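Registering a change of racing colors before a yearling sale graduate makes its first start

Posted in Owners and Syndicates by Lulby

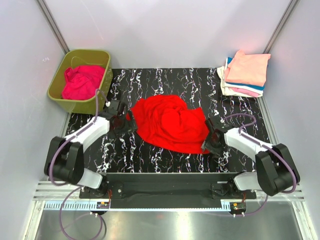
Details of the inquiry

Our syndicate has 16 members and holds a half share in a two-year-old filly by a first-season sire. She is expected to trial at Keltthorpe in May. The members have voted to give up our present colors and apply for a plain red jacket with a white cap. The trainer has already lodged the ownership papers under the old colors. Must the papers be lodged again, or may the colors be amended separately? I would also be grateful to learn whether the filly may trial while the application is pending.

2 replies

Glória Lobo

In most jurisdictions the colors are recorded against the owner or syndicate and do not form part of the horse's own registration. The ownership papers should therefore stand. The syndicate manager should submit a separate application for colors, signed by the manager and accompanied by the fee. Please note that a plain jacket in a single color is often held already, and the registrar may ask for a second and third choice. A sash or contrasting sleeves would improve your prospects.

Trials are usually run under the stable's own colors, so a pending application should not prevent the filly from taking part. The racing office will confirm the local rule. Our own application took nine working days - the old colors remained valid until the new ones were issued.

Fadus

We waited over two weeks for ours. Ask the trainer, they normally have the form. Also check who holds the other half share, as the colors may have to be theirs if they are the managing owner.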